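Showing the Robot: Your Questions Answered

Drusivano Open Workshop
Last updated 2019-10-04

Welcome, and thanks for taking the time to read this before you come in. Most of what follows grew out of questions people have asked us at the bench, over the phone or halfway out the door with their coat on, so if it wanders a little, please bear with us. You don't need to have touched a robot before. Quite a few of our favourite teachers hadn't.

What does "teaching by showing" mean?

You do the job and the robot remembers how it was done. Nobody types in a list of movements. You either take hold of the arm and move it yourself, or you sit at the remote station and steer it from there, and the arm records where it went the whole way through. One complete go is called a demonstration. We gather up a good pile of them and train on the lot, and after that the robot has a try on its own (it's often a bit wobbly at first, and people do tend to cheer for it anyway).

Who or what is Ela?

Ela is our arm. She came to us with that name on the paperwork and it stuck. You'll hear both "she" and "it" around the workshop and you're welcome to use whichever feels natural.

Should I guide by hand or use the remote?

Whichever you're booked for, but we're happy to swap you if there's room. Guiding by hand feels natural very quickly, a bit like helping a small child hold a paintbrush. The catch is that your own arms and sleeves get in the way of what the camera needs to see, so we ask you to stand well to the side. The remote takes longer to get comfortable with, and you won't feel the table when you touch it, but the recordings come out cleaner. If you've never done either, we'd gently nudge you toward hand guiding for the first half hour.

How long is a session?

Two hours, with a proper break in the middle. Please take the break! Tired people start rushing, and it shows in the recordings long before they notice it themselves.

How many demonstrations will I do?

We aim for 30 in a session. It sounds like a lot when you're sitting down with your tea, but a short push across the board is over in no time and you'll find a rhythm. If you only get through half of them, that's fine, and we'd much sooner have those than a full set done in a hurry.

What will I be asked to do?

Beginners work with the coloured shape blocks. You'll be given a plain sentence, such as "push the red star over to the yellow hexagon" or "move the green cylinder away from the star", and you carry it out with the finger. There's no grasping in the block tasks, only nudging and sliding. Blocks like to turn when they're pushed off centre, and the triangles are the worst for it, so go gently and be ready to come around and try from another side.

What if I make a mistake?

Keep going if you can. A block that slips away and gets fetched back is a very useful thing for Ela to learn from, and a set of recordings where everything goes perfectly leaves her with no idea what to do when it doesn't. Stop and mark the take as spoiled only if a block leaves the board, if you've carried out the wrong sentence, or if you bump something hard enough to startle yourself.

Do I need to put the blocks back in the same spot each time?

No, and please don't. Scatter them. Bunch a few together, leave one off by itself, turn some around. We once had a whole July of recordings in which the blue cube started in nearly the same place, and the robot became extremely good at going to that place whether the cube was there or not.

What is the Birketti handle?

It's the controller at the remote station. Tilting it moves the finger across the board, and the collar raises and lowers it. Leave the speed dial at 3 unless we've agreed on something else with you. The higher settings are lively.

Is it safe?

We take good care that it is. Ela moves slowly while she's being taught, and there's a red stop button within reach of both places. Press it whenever you like, for any reason at all, and don't feel you have to explain. Tie back long hair, take off dangling jewellery, and keep your hands off the board while someone else is steering.

Can I bring my own task?

Yes, once you've done a session or two with the blocks. Drop us a line first so we can check the size and weight of whatever you have in mind. Nothing with liquids, please.

How well does the robot do afterwards?

It depends on the task and on the teachers. On our most recent block test Ela finished 82 per cent of her tries, and most of the misses were blocks pushed past where they should have stopped. We're hoping that slower finishes from our teachers will help, so do ease off as you get near the end of a push.

Where do I go when I arrive?

Come in by the Aaltonen Building side entrance and follow the hallway to the end. Ring the bell and wait a moment, as whoever is at the bench may be in the middle of a take.

What should I look over before I start recording?

Check that the finger is clear of the blocks, that the board is sitting flat, and that the sentence on your card asks for blocks you've got in front of you. Then press the pedal once, wait for the tone, and begin in your own time.

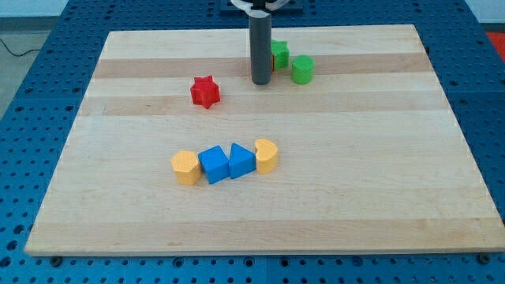 When you've finished the push, lift the finger a little and hold still for a breath before you press the pedal again. If you forget and press it early, just jot the take number on your card and we'll trim it for you later.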